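Flu Shot Uptake in the Walley Health District
Student Project Report, Multimberg College
May 18, 2025

The purpose of this project was to find out why residents of Walley skip the yearly flu shot. A paper survey was mailed to 500 households, and 200 were returned.

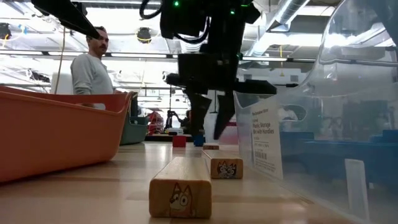 Clinic hours were the most common reason given. The Ngcobo Street clinic closes before many day shifts end, and the Biltside clinic gives shots on only two days a week. Returned forms were sorted by clinic and kept in a clear plastic bin until data entry was complete. Forms from residents under 18 were left out.

Cost was seldom mentioned. Several residents did not know that the shot was offered outside the hospital. 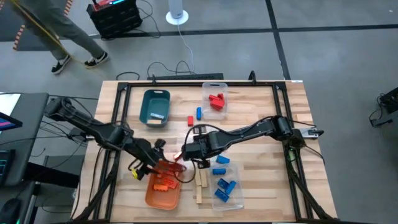

Figure 2. Workbench with bins and two robot arms.

The project recommends one evening session a week at each clinic.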